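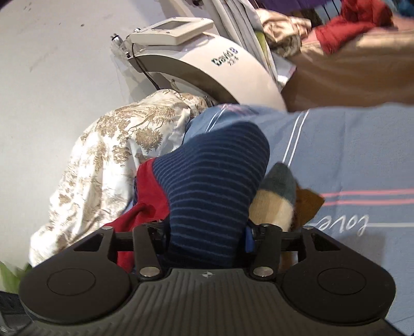 *Navy sock with lighter blue stripes, among other knit and cloth items.*

**Call for Participants: Household Sock Sorting and Pairing Study**

The Danzer Center for Home Textiles, Lusudville, invites adults to take part in a paid study of how people sort, match and put away clean socks at home. Sessions will be held through the end of November.

The study looks at small, mixed loads of laundry in which socks are found together with other pieces of clothing and cloth. Many households spend more time on this part of the wash than on any other, and there is little written guidance on how it is best done. Findings will be used to prepare a plain-language guide to laundry sorting for residents of assisted housing.

**What participants will do**

Each participant will attend 2 sessions at the Center's laundry room on Silato Street. In the first session, participants will sort a mixed load supplied by the Center, pair the socks by pattern, length and knit, and fold or roll them in whatever way they normally would. Single socks are to be set aside in the tray marked "Unmatched." In the second session, participants will repeat the task with a load of their own brought from home, and will then answer a short set of spoken questions.

Loads brought from home must be washed and fully dried. Please do not pair or fold anything in advance. Wool, cotton and blended socks are all welcome, including worn or mended ones.

**Who may apply**

Applicants must:

- be 18 years of age or older
- live in Lusudville or the Usow district
- do laundry for a household at least once a week
- be able to stand or sit at a table for the length of a session

No previous experience in textile work is required. Chairs and adjustable tables are provided, and applicants who need other arrangements should say so when they apply. People employed by a commercial laundry are not eligible for this round.

The Center will enroll 154 participants. Places are offered in the order in which complete applications are received, and a waiting list will be kept.

**Payment**

Participants will receive a single payment after the second session. Bus fare within the city is reimbursed on presentation of a ticket. Participants may withdraw at any time and will be paid for any session already completed.

**How to apply**

Application forms are available at the Center's front desk and at the Usow branch office. Completed forms should be returned in person or by mail, addressed to Haris Rana, Study Coordinator. Applicants will be notified by letter and asked to choose a morning or afternoon session.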